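Pindton's old tube room is open again, and the tables are full

PINDTON – The long tables are back in use at the Pindton Craft Hall, and anyone who walked in during the first session in March could hear it from the parking lot. The Make-and-Mend Room reopened with a fresh floor, better lights and a whole wall of shelving, and people were waiting at the door well before it was unlocked.

The room closed for repairs last fall after a leak came through the ceiling by the back windows. The work went on longer than planned. In the meantime the regulars met in kitchens and garages, and at least one group kept going all winter in the back of the Farnik hardware store, which let them stay past closing if they swept up.

Now they have their own place again, and it looks great. The tables are pale wood with a lovely strong grain, sanded and finished by members over the winter. They came out of the old school library and a few of them still had gum under the edges when they arrived (it's gone now, thanks to a lot of scraping!).

"I keep touching them," said Ieva Rozīte, who runs the opening project. "You come in to talk about glue and you end up looking at the wood for ten minutes."

Her project is called Lulteo, and it is the first thing on the calendar for the new room. Over the coming weeks, members and drop-in visitors will build a hanging sound piece for the entrance hall out of plain white tubes. Each tube gets measured, cut, smoothed at the ends and hung on cord from a wooden rail. Short ones give a high, dry click when they knock together. Long ones have more of a hollow knock, and with the front door open there should be enough of a draft to keep the whole thing talking.

The plan calls for 666 tubes in all. Rozīte says the number came from the length of the rail and the spacing of the cords, and she has heard every joke there is to hear about it. She is sticking with it.

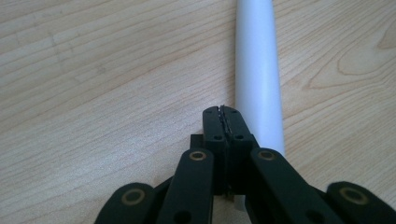 Cutting is the slow part. A tube rolls the moment you let go of it, so the first lesson of the opening session was how to keep one still: a folded towel underneath, one hand flat on top, and the saw doing the work without being pushed. After that comes sanding, first with a coarse paper to take off the burr and then a fine one until the end feels smooth against your thumb. Kids take to this part right away. One pair of sisters did a whole batch between them and then asked if they could do their grandmother's too.

Marking out is done with paper strips instead of rulers. Each strip has the length of one size of tube and a letter at the top, and you wrap it, line it up, pencil it and pass it on. It sounds fussy, but it goes fast once a table gets its rhythm, and it means people who don't like numbers can join in without doing any arithmetic.

The tubes were bought with money raised at the winter bake sale, which brought in $1,059 – the best total the sale has ever had. The poppy seed rolls sold out before lunch. What was left after the tubes went toward cord, sandpaper and a second miter box, so there is less standing in line for the saw than there used to be at the old place.

The rail itself is being made by the Koppel workshop down the street. It will come in sections and go up above the coat hooks, high enough that tall visitors won't walk into the longest row. The workshop has already brought over a short test length with a handful of tubes on it, and it hung in the doorway all through the first session. People kept going over to give it a push on their way to the coffee.

There was some debate about color. A few members wanted the tubes painted in stripes, and somebody made a very nice sketch with blues and greens in it. In the end the group decided to keep them white and let the light from the entrance windows do its thing through the day. The sketch is pinned up by the sink anyway, and there is talk of using it for the benches outside.

The sound piece isn't the only thing happening in the room. The basket weavers have their corner back, the lamp repair table is taking small jobs again, and the quilting group has claimed the big table near the radiator, as it always did. New shelves mean that half-finished work can stay in the room between visits. Bring a box with your name on it, and please keep it to one box.

Lulteo sessions start at 10 a.m. and run until 4 p.m., with a break for soup at midday. You can come for the whole day or just stop in for an hour. No experience is needed and all the tools are there, though work gloves in children's sizes are in short supply, so bring a pair from home if you have them. Children under eight should come with an adult who is ready to get dusty too.

Rozīte is also looking for anyone with a good ear. Once the tubes are cut, they have to be sorted by sound before they're hung, and she would like several people to do it together, with their eyes closed.

"I've done it alone with the test pieces and I disagreed with myself twice," she said. "It'll be much more fun with company."

Entry is free, and there is a jar by the door for the soup. The parking lot is still being patched on the side nearest the road, so use the lower entrance and come up by the ramp.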